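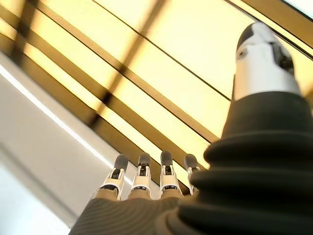

Mayuree Somboon wrote to us that the Parri 241 held its seal through a full winter on her loading dock door, and that she would order the same compound again but wanted the corner pieces supplied already joined. Joined corners are now stocked and can be added below.

Search products Enter keyword or part no. Go

Parri 241 Compression Door Seal

The Parri 241 is a hollow bulb seal for hinged and sliding doors in unheated buildings. It is extruded by Trendent at the Geltodville plant and sold in coils or cut to length.

Material: EPDM, black
Bulb height, free: 11 mm
Recommended compression: 3 to 4 mm
Base width: 10 mm
Fixing: push-in stem or adhesive backing
Coil length: 93 m

Clean the channel and remove old adhesive before fitting. Start at the hinge side. Do not stretch the seal during installation, as it will shrink back and open a gap at the corners. Adhesive-backed stock should be applied above 10 °C and left overnight before the door is closed on it.

The stem version fits the Aradgate series door channel. For other channels, send a short offcut of the existing seal with your order. Cut lengths are not returnable. Coils may be returned unopened.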